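**Ivalard, 2020-02-23.** Girkex has approved an equipment plan for its textile handling program that will add 20 two-arm workstations at its Ivalard site. Purchasing begins in December and will be carried out in 3 stages, with each stage released only after the previous one has been accepted by the operations group.

The plan sets aside 61 percent of the program budget for arms, grippers and mounting frames. The remainder covers spare parts, operator training, tabletops and floor work. Service agreements will be paid from the site's regular maintenance account and are not part of the program budget.

"We asked each supplier to quote for the full working life of a station, including the parts that wear out first," said Orla Keane, Director of Equipment Planning at Girkex. "Gripper fingers are a small line on an invoice, but we expect to replace them often, and they are now budgeted on their own."

Girkex received final bids from Verhoeven and Desport. Verhoeven will supply the frames and installation. Desport will supply replacement fingers and wrist parts under a separate agreement with a term of almost 7 years. Both agreements allow Girkex to change order quantities between stages without a penalty.

Sorting and pairing of small knitted goods will be the first work assigned to the new stations. Larger items, including towels and bed linen, will be considered after the second stage.

"Soft goods do not hold their shape, and one arm often has to hold while the other takes a new grip," said Rónán Mac an tSaoi, Head of Textile Handling. "That is why the budget was drawn up for pairs of arms from the start."

A patterned sock held between two grippers with dark green fingers:

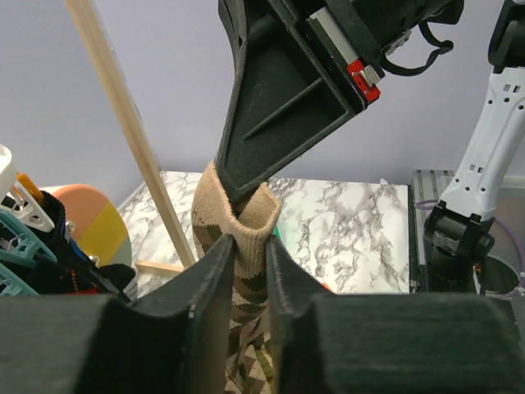 ## Supplier Inquiries

Firms wishing to be considered for training or floor work may write to the Equipment Planning office at Girkex, Ivalard. Requests should state the stage of interest and the earliest available start date.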